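Kitchen Sink and Dish Drawer: README

Welcome! This is the readme for the kitchen part of the Pusum collection, a set of picture sequences of ordinary kitchen chores: rinsing, sorting, putting plates away, getting cups into the right rack. If you have ever watched a pile of produce in a sink and thought "there is a whole afternoon of interesting problems in there," you are going to enjoy this one.

The release has 2,165 sequences in two groups, which we call Sink and Drawer. Sink is the bigger of the two and the one we get the most mail about. Everything in it happens in and next to a double-basin stainless steel sink with a tall gooseneck faucet, and the things in the basin are toy fruits and vegetables: a yellow mango shape, a red apple, a carrot, a potato, peppers in yellow and orange, and a long slender eggplant lying alongside a leek.
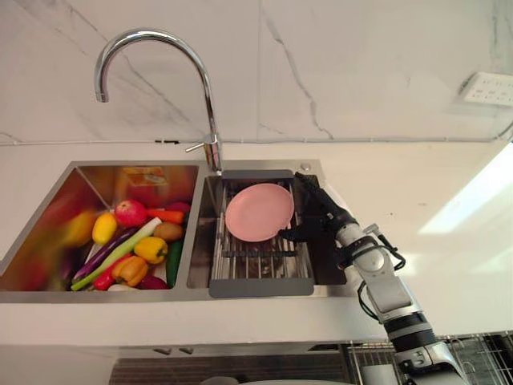
Bragança, January

What's new in this version

We redid the names of all the produce! The old list was put together in a hurry and had three spellings of eggplant plus a category called "green thing," which we were fond of but which helped no one. Nuria Toledo went through the whole list and settled one everyday word for each piece. Green onion and leek are now a single name (leek), as people kept disagreeing over which one they were looking at. Peppers are split by color. Potato is potato.

The chore notes have been rewritten too. Each sequence has a short plain sentence saying what the task was, such as "move the carrot to the other basin" or "put the cup in the drawer rack." Said Fawzy wrote most of these and Judite Guerreiro read them all back, and they are a pleasure to read now. If you only used the old numeric codes, those still work and live in the column called task_old.

What's in the folders

sink/ has the produce sequences
drawer/ has the plates and cups
notes/ has the task sentences, one text file per sequence
names/ has the list of objects with their old and new names
small/ has 500 sequences picked from both groups, for trying things out before you download the lot

Start with small/. It unpacks fast and it has a nice mix, including some of our favorite messy piles.

About the Sink group

Piles are the fun part. Round things roll to the bottom and long things end up across the top, so the leek and the eggplant tend to lie over everything else and you have to decide whether to shift them first. Brushed steel also picks up color from whatever is next to it. A yellow pepper near the wall gives you a soft yellow smear on the metal, and anything that goes by color alone will happily find two peppers. We left all of that in. Mafalda Moreira has marked the sequences with strong reflections in a column called shine (yes or no), so you can pull them out or work on nothing else.

The marble behind the counter has long gray veins, and a few people wrote to ask if they were cracks or cables. Veins! The thin strip along the bottom of the wall is a separate thing and has its own name in the list, wall_strip.

About the Drawer group

Drawer is the tidying half. There is a pull-out under the counter with a wire rack in it, and a roll-up rack that sits in the sink for dishes on their way somewhere. The chores are short: plate from the roll-up rack to the drawer, cup from the drawer to the counter, cup stood up or laid down.
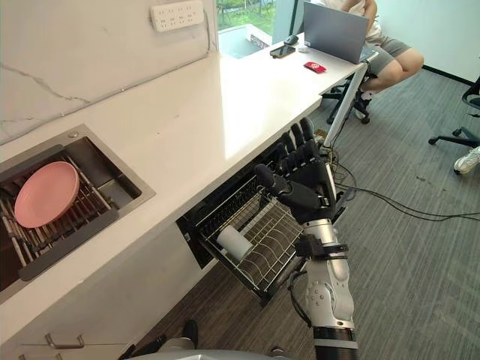

The cup position has its own column, cup_pose, with the values upright, side and upside_down. Please use it! A cup on its side in a wire rack is a very different job from one standing on a counter, and the old version lumped them together. Plates have plate_rest, which says whether the plate is flat or leaning. Over 900 sequences in this group have both columns filled in, and the rest have at least one.

Drawer position is noted as open, part or closed at the start and at the end. We did this by eye, so treat "part" as a loose word.

Known problems

A few sink sequences list the cucumber as present when it is completely buried under other things. They are marked hidden=yes. The small purple vegetable turns up under two names, purple_small and beet, and we have yet to agree on it. Some task sentences say "left basin" where the file says "basin_a." They mean the same one.

Fixing things

Found a wrong name or a sentence that doesn't match? Send it to Américo Carvalho through the Forkmont page, with the sequence number and a line on what you saw. Corrections go into the next version and we list your name in names/thanks.txt if you want it there.

Credits and use

Put together by the Pusum group in Bragança, with storage from Grultex. Free for study, teaching and tinkering. If you publish something, mention Pusum kitchen, version 2, and do send us a copy. We read every one and Judite prints out the ones with good sink pictures.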